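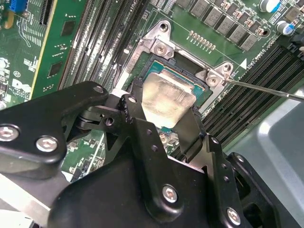
Sneha Solanki wants to know what happens when the screw is already stripped, and she put the question before the presenters had finished plugging in the laptop. She has had the same answer from three vendors in two years, she said, and each time the answer was that the next release would handle it.

The release in question is Namura 4, a planning and control package for robot arms that take apart old desktop computers. Its maker, a small software firm called Mägi, showed it on Monday, 25 Sep 2023, at the Willasden recycling plant, where Solanki was one of the invited guests. The pitch is simple. Give the software a motherboard it has never seen, and it will find the processor socket, work out which screws hold the metal frame, plan an order for removing them and send the moves to the arm.

Older systems in this line of work mostly run from a list. Somebody measures a board, writes down where everything is, and the arm repeats it. That works well until the next pallet arrives with boards from a different maker. Namura builds its plan from the arm's own wrist view and a short touch routine, in which the tool is brought lightly against a part to correct the height before any turning starts. The planner then keeps the gripper clear of the memory slots while it works near the socket, and replans if the touch reading and the camera disagree by too much.

How much is too much is a setting, and this is where the claims start to thin out. Thoa Doãn, who wrote most of the planner, said the default was chosen from a test set of 649 boards. Asked how many board models that covered, she said 41. Office computers tend to be bought by the hundred, so 41 models is a fair slice of what turns up at a plant like Willasden. It is a long way from "any board," the phrase on the first slide and on the sign by the door.

Mägi also gave out no success rate for a full job, start to finish. It has numbers for separate steps: finding the socket, finding a screw head, seating the tool. Those are useful for the people writing the code. A plant manager cares about whether the frame comes off and the processor comes out with its underside in good shape, and a chain of good steps can still make a poor job. Doãn said a full-job figure would be published in October, along with the logs. She didn't say whether failed runs stopped by an operator would be counted as failures.

Speed got even less attention. The firm says the planner can produce a sequence in 4 seconds, which sounds fine. But planning is a small part of the cycle, and the touch routine has to be repeated for every screw. Kaja Adomaitis, who runs the disassembly benches at Willasden, said her people take the frame off a common desktop board in less time than it took the presenters to explain the touch routine. She would still like a machine for it, she said. The work is dull and hard on the wrists, and she has trouble keeping people on it past the first month.

On stripped screws, Solanki did get a reply of sorts. Namura watches the torque while the tool turns. If the reading stays low and the tool keeps spinning, the software marks the screw as failed, backs off and puts the board in a reject queue for a person. It doesn't try a second tool or a different angle. Doãn called this a safe default - and it is, though a plant that gets a lot of old, badly treated machines could end up with a very long reject queue and an arm with little to do.

There was better news on the tooling side. The plan is saved as a plain text file that an operator can open, read and edit, and the simulator will replay a changed plan before the arm moves. Sarmīte Sproģis, who has written control code for other sorting lines, spent most of the break going through one of these files and said she could follow it without help. She was less pleased to find that the perception part is closed. If it takes a mounting hole for a screw head, the user can delete the bad target from the plan but can't retrain anything.

Willasden hasn't bought the package. It has agreed to a trial on 2000 boards, picked by the plant and not by Mägi, with the benches running alongside for comparison. A second site, Indham, has asked to see the results before it decides whether to host a trial of its own. Adomaitis said she plans to put the worst pallets in first.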